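Gripper fault halts joinery trials at Nolthorpe

Automation work at the Nolthorpe furniture components plant was suspended on Monday after a robot arm kept closing its gripper following a stop command, splitting a wooden rail and bending one of its own fingers. There were no injuries. The arm was working inside a guarded cell with the gate shut.

The cell was supplied by Gislow, which also wrote the control software. The company has told its other customers to stop using the affected software release on any job that involves pressing one part against another. Pick-and-place work that does not involve pressing can continue at reduced speed.

According to a notice sent to users, the fault lies in how the controller handles a stop request that arrives during force control. In normal use, the arm holds a set pressure while it brings a rail up to an upright block. If the operator presses the stop button on the pendant at that point, the controller should freeze the joints and hold the gripper at its last measured width. In the release installed at Nolthorpe, the joints froze but the gripper kept its last force target. As the wood began to give, the fingers went on closing to maintain that target, and the force reading was no longer being checked against its limit.

The hard-wired emergency stop is on a separate circuit and was not affected. The operator used it shortly after the pendant stop failed to have the expected effect, and power to the gripper was removed. The rail had already split along the grain by then.

Gislow's engineers reproduced the fault in simulation the next day, using the same rail and block job and the control software from the plant. The simulated cell was run with a range of stop timings to find out when the error occurs. It appeared only when the stop arrived while force control was active and the gripper had been closed for longer than 200 milliseconds. Stops issued before contact, or after the part had been released, behaved as specified. 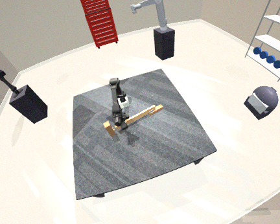 Simulated rail and block job, with the gripper at the wooden parts.

Berkay Polat, who leads controls testing at Gislow, said the error had been introduced when two stop routines were merged into one. The older routine cleared the force target before handing over to the hold state. The merged version cleared it afterward, and the hold state could then read the old value and keep it.

"Each of those routines had passed its own tests," Polat said. "We did not have a test that pressed stop in the middle of a squeeze. We had stop during travel, stop at contact and stop with a part in the air. The case that failed sits between two of those."

The acceptance test for the release ran for 3000 cycles without a reported fault. Polat said the figure had limited value in this case, as the cycles were run from start to finish and the stop tests were a separate, shorter set. The revised plan places stop requests at random points in the cycle, including the period when the fingers are loaded.

Nolthorpe logged the event as fault 1772. The log shows the pendant stop, the joint freeze and a steady rise in gripper motor current over the seconds that followed. No alarm was raised, because the current alarm was suppressed while the arm was in the hold state. That suppression was meant to prevent false alarms from brief spikes as the brakes engage. It has been replaced in the corrected software by a short delay, after which the alarm is live again.

A second issue came to light during the review. The pendant displayed "Stopped" as soon as the joints were at rest, whatever the gripper was doing. Plant rules allow the gate to be opened once that message is shown. An operator following the rules could therefore have reached toward a part while the fingers were still closing under power. Until the display is changed, the plant requires the emergency stop to be pressed before the gate is opened for any reason.

Mangubat, the inspection firm that certified the cell, has asked for the gate interlock to be tied to gripper motor power as well as joint motion. Gislow said the change needs one additional relay and a wiring revision, and that it would be made at its own expense. A total of 31 cells in service use the same controller and gripper combination. Most are in furniture and window frame plants, and one is at the Drorusbridge training center, where it has been switched off.

Corrected software is being tested and is due for release in December. Users will have to run a stop check at three gripper widths before going back to full speed, and return the signed results to Gislow. Cells that cannot be updated on site will have their controllers exchanged.

The damaged finger has been replaced at Nolthorpe and the gripper recalibrated. Rails are being fitted by hand until the interlock work has been inspected. The plant said orders already scheduled would ship on time, with the evening shift extended by two hours to cover the manual work.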